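Bin-Picking Cells: Equipment Planning Gallery

Compiled by Ruth Inga, Pralau site
Updated June 19, 2024

This page supports the equipment request for the next round of picking cells at Pralau. It covers what goes into one cell, what gets bought, what gets built in-house, and where the first budget was wrong. Prices are left out here and kept in the request sheet, where purchasing can update them. Lead times are as quoted by the suppliers and should be checked again before any order is placed.

The original request listed 61 line items per cell. After review, 11 of them were dropped or merged. Most of the removals were custom brackets that a standard clamp can replace.

Arm and controller

The arm is the largest single cost and the easiest to plan. Plarno quoted the arm, controller and teach pendant as one package with a lead time of 88 days. The controller needs its own circuit. Electrical work was missing from the first budget and has been added as a separate line, charged to the building and not to the cell.

Reach should be checked against both bins. The reach figure on a data sheet is taken at the wrist flange, and the gripper changes it. A cell that reaches the near bin with margin can still lose the far corners of the second one once the tool is pointed straight down.

Gripper and tooling

Budget two complete tools per cell, one mounted and one on the shelf. Pads are a consumable and should be ordered in quantity with the first tool. Maes supplies pads in sets, and a set split between two cells has caused mismatched wear in the past.

Cables and air lines at the wrist are the second most common reason for a stopped cell. Allow extra length for the full rotation of the last joint, then test it by hand at low speed before tying anything down. Spare fittings belong in the same order as the lines – they are cheap, and shipping them alone is not.

Bins and work surface

Bins are bought in matched pairs. Two bins set side by side along their long edges keep the arm's travel short when objects are moved from one to the other. Scratches on the walls and floor of a bin do not justify replacement by themselves. A bent rim does, and so does a wall that no longer sits square against its neighbor.

Fixing the bins is a bench-level job. Bar clamps hold well enough for a test cell and can be moved in a few minutes. Permanent cells get bolted plates from Cislow, part group 606 in the request sheet. Wood is acceptable as a support surface for test work as long as its height is measured again after every change to the setup.

Object sets

The object set is a real budget item and was carried as "miscellaneous" last December. A useful set mixes shapes, finishes and stiffness.

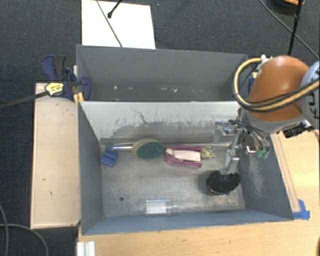 Clear plastic and polished metal should be included from the start, as both are hard on depth cameras and will expose a weak sensor choice before the purchase is final. Household goods are fine for this. Buy duplicates of every object and record the supplier, so that a damaged one can be replaced with the same model.

Thin objects lying against a wall need their own test series. Results from the open floor of the bin should be reported separately from results near the walls, and acceptance terms in the purchase contract should name both.

Open items

Sensor mounts: fixed pole or bracket on the arm. Fixed is cheaper and simpler to calibrate, but the arm blocks part of the view during the pick. Quotes for both are in the request sheet.

Floor: carpeted rooms can be used for test cells only. Permanent cells need a hard floor and an anchored base, and the cost of moving a cell should be entered in the same fiscal year as the cell itself.

Spares: one shelf per two cells – contents list to follow after the Maes quote is renewed.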